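Speaker notes: "Rules You Can Keep: House Standards for a Picking Cell"
Grendano track, room 2, 20 minutes plus questions
Speaker copy. Slides go up afterward without these notes, please.

Opening (slide 1)

Title slide. Wait for the door to stop banging. Say who we are: Stinovar, a small shop that tests bin picking for people who sell things in boxes. We have arms, bins, and opinions.

Ask who has a written standard for their cell. Hands. Ask who has read it since July. Fewer hands. Leave a pause, but a short one, last time it got uncomfortable.

The talk is about house rules. The formal safety standards are a different talk and a different speaker, and you still have to follow them. I'm covering the layer underneath: cables, clamps, bins, objects, and the sheet of paper on the wall. If someone asks about safety ratings, send them down the hall to the people with the good coffee.

Where our rules came from (slide 2)

First version was 164 rules. We were very proud of it. It had an index. Osano, our sister lab, asked for a copy and gave it back with a sticky note that read "who is this for?"

Tell the story about the rule on pen colors. Do not tell the story about the rule on chairs.

What went wrong: we wrote down everything that had ever annoyed us. A rule that covers one bad afternoon in the spring is a diary entry. People skimmed it, signed it and went back to doing what the person next to them did. So we threw it out and started again from the bench, standing at the cell with a clipboard and asking what we'd want checked before anybody pressed start.

The new one fits on 2 pages. Page one is the cell. Page two is the objects and the log.

Page one: the cell (slide 3)

Read these out slowly, people like to copy them down.

Cables on the arm get dressed so every joint can go to the end of its travel without pulling. Slack is fine. Slack that can catch on the bin wall is a fault, and it goes in the log as one. Move the arm through its full range at low speed and watch the loops, all of them, with your phone in your pocket.

Zip ties are allowed. Trim the tails. (I will get looks from my own team here. Carry on.)

The bin is fixed before calibration. A clamp counts as fixed, provided its position is marked and somebody checks it at the start of each shift. If the bin moves, calibration is void, including when it moved "just a hair."

Anything within reach of the arm is either part of the test or gets written down. Coffee is never part of the test.
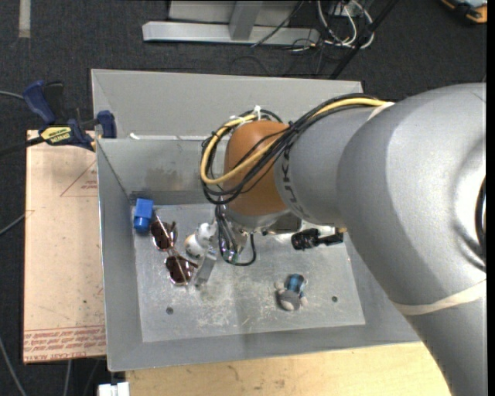

Page two: the objects (slide 5)

Every object gets a name and a condition. "Toy" is no use to anyone in six months. Say soft or hard, say what shape, say which side was up. Sunglasses need a note on whether the arms are folded, which sounds fussy until you try to repeat somebody else's run and find they've left you a pair standing open like a beach chair.

Mix the set on purpose. Soft things, hard blocks, thin wire frames, something shiny. The Domínguez set is our default, and it was put together by people with a real gift for finding awkward objects.

No tidying mid-run. If you straighten something, the run is over. We all straighten things. Write it down.

Scratches on the bin floor: photograph them at the start of a series. They change the reflections, and your vision person will blame the lighting otherwise, loudly, for a week.

Stopping rules (slide 6)

The part I care about most, so slow down.

Anyone can stop a run. They don't need to explain until the arm is still. We used to ask for a reason first and got very good reasons, delivered a bit late.

After 2 missed grasps on the same object, the operator stops and looks. No third try with fingers crossed.

Log the stop even when it was nothing -- especially then. A log with no false alarms in it usually means people are being polite.

If time is short, skip slide 7 (version numbers, nobody will miss it) and go straight to questions.

Likely questions

"How do you enforce it?" The sheet hangs at the cell and the shift initials it. Admit that initials are cheap.

"Can we have a copy?" Yes. Leave a stack by the door, and take the clipboard home this time.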